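Das Päckchen für die Ferienwohnung

Als meine Tante die Wohnung über dem alten Bilex-Laden aufgab, durfte sich jeder von uns etwas aus der Küche nehmen, und weil ich wie immer als Letzte kam (der Bus, der Regen, und dann noch die 91 Stufen, die sie hinauf- und hinuntergestiegen war, bis ihre Knie nicht mehr wollten), blieb mir die Besteckschublade. Ich war nicht böse darüber. In dieser Schublade hatte ich als Kind lieber gewühlt als in jeder Spielzeugkiste.

Ich nahm also heraus, was noch darin war, und legte es auf den hellen Holztisch, an dem wir früher Pflaumen entsteint hatten, immer im September, immer mit klebrigen Ellbogen. Das meiste hätte man in jedem Kaufhaus gefunden. Aber der flache Griff mit den Schnörkeln, blau und türkis, der war mir sofort wieder vertraut — der gehörte zu den Sonntagen.
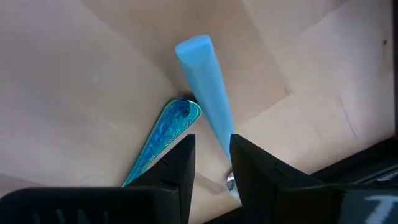 Mein Onkel hatte ihn aus dem Urlaub mitgebracht und behauptet, er habe zwei Stunden darum gefeilscht. Meine Tante sagte darauf jedes Mal, zwei Stunden habe er vor allem im Café gesessen, und dann lachten sie beide, und der Kuchen wurde kalt, ohne dass es jemanden gestört hätte.

Das hellblaue Stück dagegen kannte ich überhaupt nicht. Ich drehte es hin und her und rief schließlich quer durch den Flur, was das denn sei.

»Leg es dazu«, rief sie zurück, »das gehört da hinein!«

Und so habe ich es dazugelegt.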